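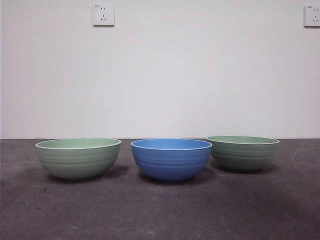

Hrefna Bisgaard: Give Me Bowls That Don't Quite Match

My aunt had a cabinet of dinnerware that came out on holidays and went straight back in, all of it white and all of it the same. If a soup bowl broke, the whole set was spoken of afterward as if it had been ill. I grew up thinking that was how grown people owned dishes, and I want to make the case for the opposite, because I have been eating out of odd bowls for years now and I love it!

I'm not talking about chaos. A shelf of random giveaways and chipped cereal bowls has its charm, but it's a hard shelf to love at seven in the morning. What I mean is bowls that are related. Same general shape, same ribbing around the outside, the same pale rim, and then the colors go their own way. Green, blue, another green that is a shade grayer than the first. Put them in a row and your eye goes back and forth between the two greens, checking. I do this every single time I wipe down the counter, and it still pleases me.

My friend Kirsten Lykkegaard thinks I'm wrong and has told me so over many dinners. She bought 16 identical bowls when she moved to Gostwood and she says the pleasure of a matching set is that you never have to think about it. Fair enough, I suppose. But I like thinking about it! I like that my kids fight over the blue one. I like that on a gloomy evening in March I can reach past the greens and have my lentils in something the color of a cornflower. It's a very small decision and it belongs completely to me.

Then there's the breaking. Bowls break, they just do, and in a house where everything matches, every accident leaves a gap you have to fill with the exact same thing from the exact same line, assuming it's still being made. In my house a broken bowl is an opening. Last time it was a yellow one, and I got to spend a happy hour at Arnardóttir, the little housewares place by the ferry, holding one green after another up to the window. I came home with one I'd never have picked on a screen.

And can I put in a word for ribs? Smooth bowls are lovely to look at, but I want something for my fingers to hold on to, especially when they're soapy. Grooves also catch the light in a way a flat glaze can't. Ridges, a deep belly, a base small enough that the bowl sits nicely in one palm while you eat standing up. I won't hear a word against eating standing up.

Kirsten came over for soup last month and I let her choose first. She took her time, put back the green, took the blue, and then asked where I'd bought it. I gave her directions to the shop. She says it's only for fruit.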